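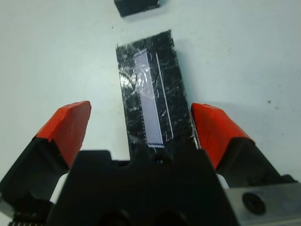 4.2 Flat dark things on a pale table

I'll admit I came to this part of the Skokunik study expecting the boxes to be the interesting bit, and then spent most of May thinking about table tops! A flat black object on smooth white is lovely to work with (you see its edges straight away), but gloss is another matter. Shiny tape and lit screens both throw light back at you, and my notes for those are twice as long as for anything matt. I kept the Bonsu list of 61 household items to hand throughout, though it's weak on phones and says nothing at all on wrapping.

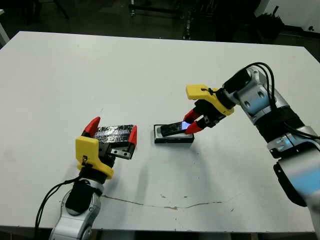

Does a box need a lid to count as packaging?

For this paper, an open tray counts as long as it has a rim on all sides and a flat base.

I took that rule from our own Rustetti sorting sheet and I still think it's a bit generous, but it kept the shallow boxes in, and those are the ones I wanted to write about. Figure 6 has a good one: small, rectangular, black round the rim and white inside, lying open side up with a slim dark device at an angle to its right. I like the pale inside very much, it makes a dark thing so much easier to place by eye.

Figure 6. Small open box and slim dark device on the scuffed white table top.

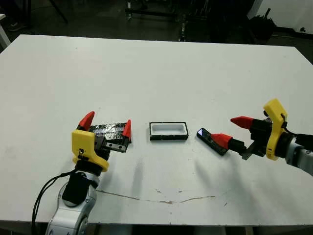

By the household objects group, Skondside

Scuffs and scratches were left out of the scoring, long ones included. We did log them for each table top, and the log runs to 300 lines (I typed every one, so do please read it). Wrapped items come next, in 4.3, where the crinkled surfaces get a scale of their own.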